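Ticket 882 – Pinza de mano Drura: el agarre se afloja al apoyar platos en el escurridor
Producto: kit Drura (pinza de mano con dedos intercambiables, almohadillas y software de grabación)
Cliente: Witow, equipo de evaluación
Prioridad: media (el cliente pidió alta, el formulario dijo media)
Estado: resuelto, con una queja pendiente

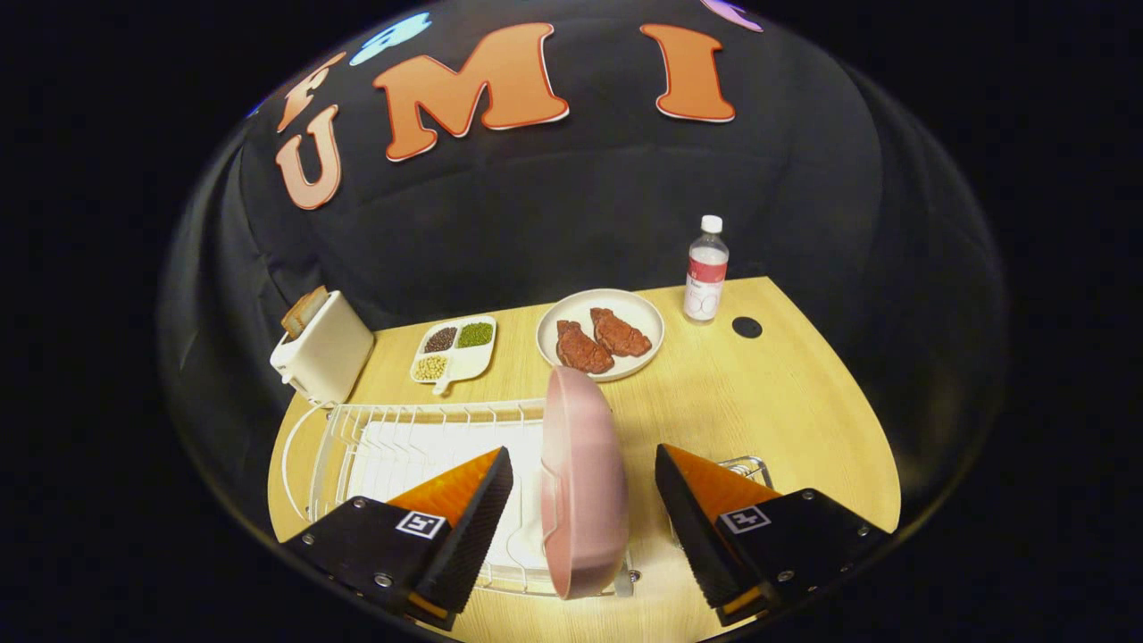

Abierto por Meifang Fu, Witow

Buenas. Tenemos el kit a prueba desde principios de August (así lo escribe vuestro panel, y ya no me deja cambiarlo) y la tarea que nos ocupa es la de siempre: coger un plato, dejarlo de canto en el escurridor, soltarlo y pasar al siguiente. Una tarea que mi sobrino hace a cambio de paga y que a nosotros nos ha costado tres reuniones.

El problema es este. La pinza cierra bien y el software marca agarre estable. En cuanto el borde inferior del plato toca los alambres, el plato gira un poco entre las almohadillas y la apertura registrada da un salto. Después, el programa descarta el episodio entero con el mensaje "Apertura incoherente", que como descripción de mi semana me parece exacto, pero como diagnóstico se queda corto.

De los últimos 64 episodios, 5 se han guardado. Los demás están en la carpeta de rechazados, que por cierto ocupa lo mismo que si fueran buenos.

Lo que ya he probado:
Reiniciar el software.
Reiniciar el portátil.
Limpiar las almohadillas con un paño seco, como dice la guía.
Leer la guía otra vez, ahora con rencor.
Cerrar con más fuerza. Empeora.

Adjunto el registro completo. Si la respuesta va a ser "actualice a la última versión", ya estoy en la última versión.

Respuesta de Yulan Zhong, soporte Drura

Hola, Meifang. Gracias por el registro, y por adelantarte a mi primera frase.

Veo dos cosas distintas que el programa mete en el mismo saco. La primera es el giro del plato, que es mecánico. La segunda es el salto de apertura, que sospecho que viene de la lectura de los marcadores de los dedos. Para separarlas necesito que hagas esto:

1. Cierra la pinza en vacío, sin plato, y mantenla cerrada mientras la acercas al escurridor. Graba.
2. Repite con un plato, sin llegar a tocar los alambres. Graba también.
3. Mira si los tornillos de la carcasa de cada dedo están apretados. Con los dedos no vale, hace falta la llave pequeña de la caja.
4. Dime qué valor tienes en "tolerancia de apertura". De fábrica viene en 2.

No toques todavía la calibración, por favor. Sé que apetece.

Meifang Fu

Hecho, y sin tocar la calibración, aunque me miraba.

En vacío: sin saltos. Con plato en el aire: sin saltos. Con plato y contacto: salto en todos los intentos. La tolerancia está en 2. Los tornillos del dedo izquierdo, firmes; en el derecho había uno que daba casi media vuelta. Lo he apretado y el salto se ha reducido, pero sigue ahí.

Aprovecho para preguntar por qué la llave pequeña viene pegada bajo la espuma de la caja. He tardado más en encontrarla que en usarla.

Yulan Zhong

Lo del tornillo explica una parte. Con la carcasa suelta, el dedo cede al recibir carga lateral, el marcador se inclina y el programa interpreta que la pinza se ha abierto. El resto es el giro: estás cogiendo el plato por encima de su centro y, al apoyar, el alambre hace palanca.

Prueba a agarrarlo más abajo y a entrar en el escurridor en vertical, sin inclinar la muñeca en el último tramo. Afloja un poco el cierre: las almohadillas trabajan mejor cuando no van aplastadas. Y sube la tolerancia a 5 solo para esta tarea. En el perfil general déjala como estaba o te colará aperturas de verdad.

La llave se pega bajo la espuma para que no se pierda en el transporte. Traslado la observación.

Meifang Fu

Funciona. Tanda nueva el domingo por la tarde (sí, el domingo), todos los episodios guardados y ni un mensaje sobre mi coherencia. El agarre más bajo es lo que más se nota; la tolerancia casi no hace falta, pero la dejo en el perfil de escurridor.

Dos cosas antes de cerrar. Una: en la guía de Mokimley, que fue quien nos vendió el kit, se recomienda coger los platos "por el tercio superior". Alguien debería hablar con ellos. Dos: en mi informe de evaluación voy a poner que el hardware aguanta bien, que el soporte contesta y que el mensaje de error merece una segunda redacción. Yusof, el otro kit que estamos comparando, todavía no ha respondido a mi primer ticket – así que vais ganando, aunque sea por asistencia.

Yulan Zhong

Me alegro. He pasado lo del tercio superior a Mokimley y he pedido que "Apertura incoherente" indique al menos en qué dedo se perdió la lectura. No tengo fecha para ese cambio.

Marco el ticket como resuelto. La queja sobre la llave queda abierta aparte, asignada a embalaje.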